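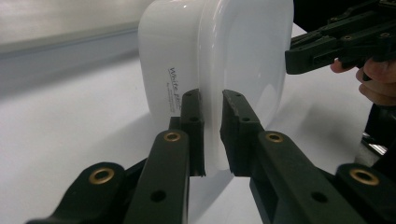

Glossy white on a white tabletop, with rounded corners all over.

Well, Plarnuvside is finally getting its design fair back! I got the email from Loïc Rolland over breakfast and I've been grinning ever since. It opens in June in the old Trumine building (the one with the terrible parking), and 67 makers have signed up so far, which is a lot more than I expected after two years off.

Tickets are 13 dollars at the door and kids get in free. Doors open at 10 in the morning, but if you want to talk to anyone without shouting, go early. Last time I wandered in after lunch and spent roughly 40 minutes in line for a coffee!

Loïc tells me the theme is plain things for the home, so expect lamps, kitchen stuff, chairs and plenty of pale, smooth surfaces. Hirnonar is bringing its whole new line of bathroom shelves, and there will be three evening talks upstairs. I'm already set on the second one, about fixing old appliances, as my toaster is on its last legs.

One change to note: the entrance has moved to Abdel Hamid Street, around the back by the bike racks. The front steps are still being repaired. Bus riders should get off one stop later than before.

I'll post the list of talks as soon as Loïc sends it over.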